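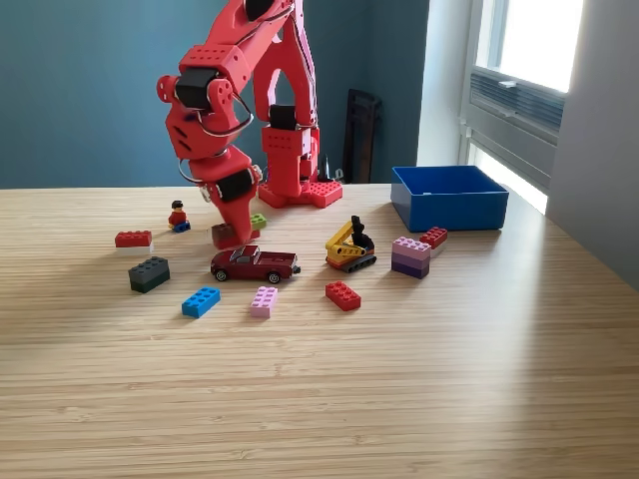
I have now seen the new Gerbridge two times, and I still think the remake has one problem which is bigger than all the others: we never understand how the creature is put together. In the old film it was a man in a suit, but the suit had weight. You saw the elbow bend and you believed the elbow. In the new one, the creature is smooth, it has no joints, it flows into the room like milk. Compare it with the red arm at the top of my post, with its black joints and the cables that loop at the elbow and the wrist. I can follow with my eyes which part moves which other part, and my brain gives it a body at once. For me horror needs this. I cannot be afraid of something if I don't know where it ends. What do the others here think? And please mark spoilers for the last act, many people have not seen it yet.

Posted by tallow_lane, Oct 16, 2021
Posts: 1298

REPLY
medianoche_k
Posts: 2097

I disagree with you, but with respect. The smooth creature is exactly the idea of the director. Viro comes from dance films, and she wanted something that you can't read. In the first scene in the stairwell I did not know if I was looking at a back or at a face, and I had to hold the arm of my seat. A suit would make me think of the poor man inside.

I also think the old film is remembered better than it is. I watched it again in August, and the middle part in the hospital is very slow.

REPLY
tallow_lane

The hospital is slow, yes, I give you this. But it is slow because the film is waiting for something. The new one has an event every few minutes and I was tired after one hour. I will write my points in order, so we don't discuss everything at the same time.

1. The creature. I already said it. I add only that the sound is excellent, and in the dark scenes, where we only hear it, I was really scared. When the light came on, it was over for me.
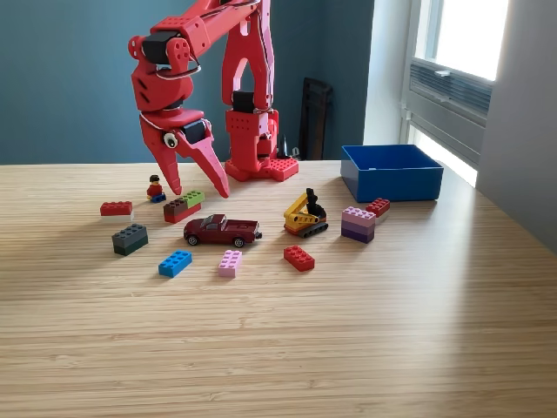

2. The sister. In the original she knows about the cellar from the beginning, and this makes every dinner scene terrible to watch. Now she learns it together with us. Itzel Solís is a very good actress, but the script gives her nothing to hide.

3. The ending. (spoiler) Why must the house burn? The old ending with the closed door costs nothing and I have thought about it for years.

REPLY
pagoda_steps

I agree with point 2 completely and with point 1 not at all. About point 3, are you sure we saw the same version? At the Medrano, where I go, the house does not burn. The sister stands in front of it with the gasoline and the picture goes to black.

REPLY
medianoche_k

It's true, there is more than one version. The longer one has the fire. I read that the distributor asked for it, but I can't find the article again, so please don't take it as a fact.

REPLY
tallow_lane

Then I must say sorry for point 3, at least half. I didn't know this. An ending where she only stands there would be much stronger, and it would fit with the smooth creature too, because nothing is decided.

But I stay with the rest. Let me explain it with another film, Trarnametti, which is not famous but some of you surely know it. It has a machine in a barn, we see it from the first minute, in daylight, every screw. There is no mystery about how it looks. The fear comes from the farmer, who every morning finds the machine turned a little more to the house.
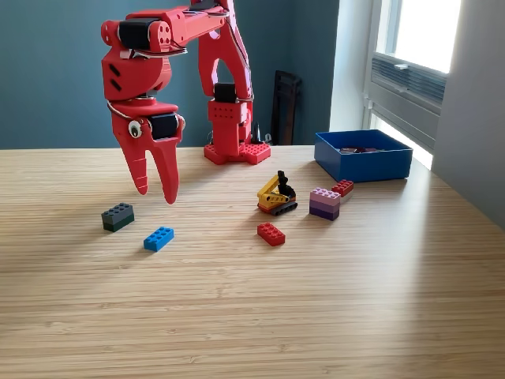

He never speaks about it with his wife, he only moves his chair at breakfast so that he doesn't have the window behind him. It is a film with almost no money and I believed all of it. Gerbridge had money for everything and still did not find one idea as good as this chair.

REPLY
pagoda_steps

I love the chair! But Trarnametti has maybe four minutes of horror in it, and the rest is people who are worried about the price of feed. My brother fell asleep. You can't ask a big studio to release this in every city.

REPLY
tallow_lane

Your brother fell asleep in a good film, it happens to all of us. I don't ask for it in every city, I only ask that the next remake takes one quiet thing from such films.

REPLY
medianoche_k

I will go to the Medrano for the short version and write here afterward. If the black ending works as well as pagoda says, I will be even less on your side about the creature, tallow.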